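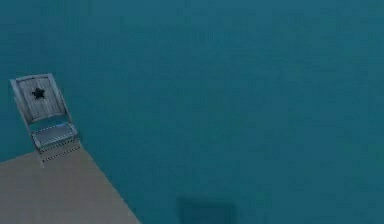
I've been driving a robot for most of the afternoon and my thumbs are sore. It isn't a real one, mind you! Pleviter's robot lives in a simulator, a make-believe home with teal walls, and I steer it from a desk at Nidberg with two hand controllers and a mug of cold tea.

The idea is simple enough. I do the job, the software records every wobble, and later on the robot learns from my runs. They want 1,000 of them. By four o'clock I'd managed 40 (eight were rubbish, and I asked for those to be tossed).

Doors were my undoing. Moving around a flat screen messes with your sense of depth, and I kept turning too early and having to back up like a learner in a car park.
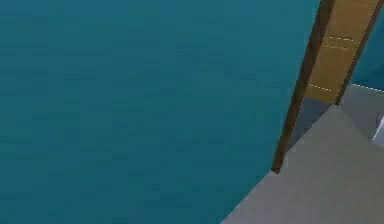

Bottles and bins

After that came the bin job, which I liked a lot more. You pick a small thing, line up over it, squeeze the trigger and carry it across, slowly. 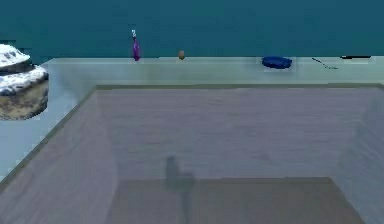 My first few goes were all jerks and second guesses. The trick, I was told, is to move as if you're pouring from a full kettle, and my favourite run came right after that. I've asked to come back in June.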